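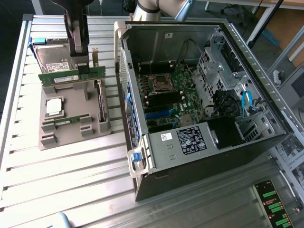 A Dell tower with its side off, CPU socket empty, on the slotted bench at Clella.

I had my coat half off when she asked me whether I'd ever opened a computer, and I said once, years ago, to get a stuck disc out, and she said that counts. So we skipped the chairs and went straight to the bench. I'd come to Istovholm to ask her about old office desktops, why anyone still bothers with them, and I think she'd decided the quickest way to answer was to stand me next to one.

She has been taking these things apart and putting them back together for 18 years, the last few of them at Clella, which takes in retired office machines and sends them out again to people who need something to type on. She didn't want her name in this. "Put the computer's name in," she said. Dell, then.

The bench was the first thing I asked about, because I'd been expecting a big wooden table with a lamp. It's all aluminum, with long ridges running through it. "I had a wooden desk before and I loved it," she told me. "But screws roll on a flat desk. They go right off the edge and under the radiator and you never see them again. Now they drop in a groove. Then you have to fish them out of the groove, which is its own hobby."

I wanted to know what she looks at first when the side comes off. I figured she'd say the processor. "Dust," she said. "Then the socket. If the processor's already out I look at the socket before I look at anything else in the case, and I don't put so much as a sleeve near it. Everything else in there you can be a little rough with. I've dropped a hard drive cage on my foot and the cage was fine."

She likes this generation of towers, and she got going on the blue plastic. I hadn't noticed it until she said so, but anything you're meant to grab is blue — the clips along the back where the cards go, the rails on the sides of the hard drive. "Somebody sat in a meeting and said, make the touching parts blue. I'd like to shake that person's hand. You hand a kid one of these and say, if it's blue, try it, and they're off." (The expansion slots on the board are blue too, I pointed out. She gave me a look and said well, yes, those you leave alone.)

We talked about memory for longer than I'd planned. Her view is that most people who say their old computer is slow have never had it open, and that memory is the cheapest nice thing you can do for it. She usually works with 4 gigabyte sticks because that's what comes in. "You push down and it feels like you're going to break the board. You're not. Everyone stops too early. Listen for the latch." Does she still get nervous? "With memory, no. With a processor I hold my breath every time. Isn't that silly? It weighs nothing and it only goes in one way."

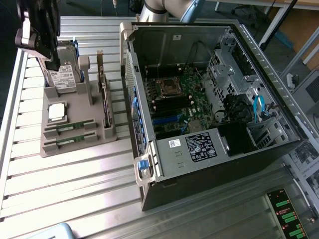 Parts in the gray holder: the processor lying flat, memory below it, the hard drive upright.

The holder was my favorite thing on the bench, so I asked about that as well. Each part gets a place, and she's strict about it. "I used to stack stuff in a cookie tin. Processor on the bottom, card on top of it, you can imagine. When a part has a slot I can look over and see what's still out. I don't have to remember anything, and I'm bad at remembering things after lunch."

She does keep records, in a spreadsheet called Dirum that she inherited along with the job and can't explain the name of. Last January it passed 313 towers. I asked if she celebrated and she said she had soup.

What goes wrong most? Cables, she said, right away. She photographs where they run before she pulls a single one, and she still gets it wrong. "The drive cable always looks like it'll reach. You get the cage in, you get the power in, you close it up, you turn it on and there's no drive, and it's because you tugged that cable out a hair when you were tidying the others. I've done it 2 times in one afternoon. Same machine."

A lot of what leaves Clella goes over to the Mutiso building, where there's a homework room and a few people writing résumés in the evening. She goes by now and then to see how they're holding up. She finds stickers on them, mostly, and once a whole row of googly eyes along the top of a case, which she left on.

I asked if she'd want one of these at home. She has one, under the stairs, side panel off since spring. "I keep meaning to close it up," she said. "The cat likes to look in."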